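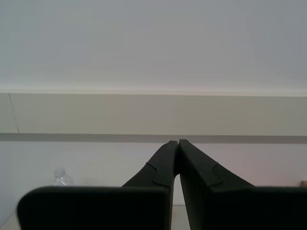
작업실 벽, 어두운 가로줄 있는 쪽. 9월.

## 철담즙 잉크, 배치 2511

아침 일곱 시 반에 와서 뚜껑부터 열었다. 냄새는 괜찮다! 지난번 배치는 열자마자 젖은 지하실 냄새가 확 올라와서 그대로 버렸는데 이번 건 진하게 우린 홍차에 쇠 냄새가 살짝 섞인 정도. 표면에 얇은 막이 하나 있긴 하다. 곰팡이인지 타닌이 엉긴 건지 아직 모르겠고, 걷어서 접시에 따로 덜어 놨으니까 혹시 싱크대 옆에서 보더라도 버리지 말아 주세요 (작년에 한 번 당함).

오배자는 Gindisbridge에서 온 걸 썼다. 봉투에 벌레 구멍 난 게 꽤 섞여 있어서 골라내느라 어제 저녁을 다 썼다. 구멍이 있으면 벌레가 이미 나간 거고 타닌이 덜하다고들 하는데, 솔직히 내가 그 차이를 느낄 만큼 잘 아는지는 모르겠다. 그래도 Montserrat Cifuentes가 준 메모에 "구멍 없는 것, 무겁고 푸른 기 도는 것"이라고 밑줄까지 그어져 있어서 일단 시키는 대로 했다. 구멍 난 것들은 종이봉투에 모아 놨고, 나중에 천 염색할 때 쓰면 될 듯.

빻는 건 절구로. 분쇄기로 곱게 갈았더니 거르는 데 한나절이 걸렸던 기억이 있어서 이번엔 굵직하게 부수기만 했다. 콩알 반쪽 정도? 물은 2000 ml, 정수한 것. 수돗물로 한 번 해 보고 싶은데 변수를 한꺼번에 바꾸면 또 뭐 때문에 망했는지 모를 테니 다음으로 미룬다.

무게는 Brinkmann 저울로 쟀다. 거르고 나서 병 포함 2066 g. 병 무게를 안 재 놓고 부어 버렸다. 매번 이런다. 같은 병이 선반에 하나 더 있으니 그걸 재서 빼면 되긴 하는데 유리병이라 똑같지는 않을 거고… 일단 그렇게 하고 숫자 옆에 물음표를 붙여 둘 것.

### 황산철 넣기

황산철은 통에 남아 있던 걸 다 썼다. 겉이 누렇게 변한 알갱이가 제법 있어서 골라내고 초록색만 넣었는데, 그러고 나니 원래 계획보다 조금 모자랐다. 어차피 지난 배치가 철이 과해서 종이 뒷면까지 갈색으로 번졌던 거라 모자란 쪽으로 가는 게 오히려 마음이 편하다. 넣고 저으면 색이 순식간에 돌아가는데 몇 번을 봐도 재미있다. 연한 갈색이다가 갑자기 밤이 되는 느낌. 혼자 "오" 하고 소리 냈음.

아라비아고무는 미리 불려 둔 걸 체에 걸러서 조금씩. 덩어리가 안 풀려서 미지근한 물에 병째 담가 놓고 커피 마시고 왔더니 풀려 있었다. 정향은 2알 넣었다. 방부 효과가 이 정도로 되는지는 의문인데 냄새가 좋아져서 계속 넣는다.

### 써 본 것

Todex 면지 자투리랑 늘 쓰던 누런 연습지에 같은 펜촉으로 그어 봤다.

- Todex: 번짐이 거의 없다. 처음엔 회색이라 실망했다가 점심 먹고 와서 보니 까맣게 올라와 있었다. 가는 선도 살아 있음. 굵은 획 끝에 잉크가 고이는데 이건 내 손 탓인 듯.
- 연습지: 거미줄처럼 번진다. 고무를 더 넣으면 나아지려나 싶어 작은 병에 따로 덜어 시험 중.
- 접힌 자리: 두 종이 다 접힌 선을 따라 잉크가 타고 들어간다. 주문 받은 건 접지 전에 쓰는 거니까 상관없지만 봉투 쪽은 신경 써야 한다.

펜촉이 벌써 좀 거칠거칠하다. 산이 세다는 얘긴데, 리트머스지가 어디 갔는지 못 찾았다. 서랍에도 없고 약품장에도 없고. 본 사람 있으면 이 줄 옆에 적어 주세요. 쓰고 나면 펜촉은 꼭 바로 씻어서 닦아 두기. 지난달에 담가 둔 채로 퇴근해서 하나 날렸다.

### Holside 건

Holside 쪽 주문은 증서 용지에 손글씨로 이름 넣는 일인데, 담당자가 "오래된 갈색"이 좋다고 했다가 통화 끝날 때쯤엔 또 "그래도 검은색이죠"라고 했다. 철담즙이 처음엔 까맣다가 세월이 지나면 갈색으로 가기도 한다고 설명했더니 그럼 둘 다 되는 거네요! 하고 엄청 좋아하셨는데, 그게 그 사람 생전에 볼 수 있는 변화인지는 장담 못 한다고 말을 못 했다. 견본 보낼 때 쪽지로 써야겠다. 견본은 이 배치로 쓸 생각이고, 일주일은 묵혀 보고 결정.

용지에 코팅이 되어 있으면 이 잉크는 안 먹는다. 용지 견본을 먼저 달라고 했는데 아직 안 왔다. 다시 전화하기.

### 오후에 덧붙임

네 시쯤 다시 봤는데 병 바닥에 침전이 얇게 깔렸다. 흔들면 섞이고 금방 또 가라앉는다. 천을 한 겹 더 대고 걸렀어야 했나 보다. 커피 필터로 다시 거르면 되는데, 예전에 그렇게 했더니 색까지 옅어진 것 같아서 (기분 탓일 수도) 절반만 거르고 절반은 그대로 두기로 했다. 뚜껑에 "거름", "안 거름" 써 붙였고 둘 다 창에서 먼 선반에 올려 놨다.

앞치마 주머니에 잉크가 샜다. 안 지워진다. 손가락도 당분간 이 색이겠지.

다음에 올 때 할 것

- 빈 병 무게 재기
- 접시에 덜어 둔 막 확인, 솜털 생겼으면 곰팡이
- Montserrat한테 정향 대신 뭐 쓰는지 물어보기. 전에 식초 얘기를 했던 것 같은데 내가 잘못 들었을 수도
- 황산철 주문, 이번엔 작은 통으로
- 연습지 시험한 것 뒷면 보기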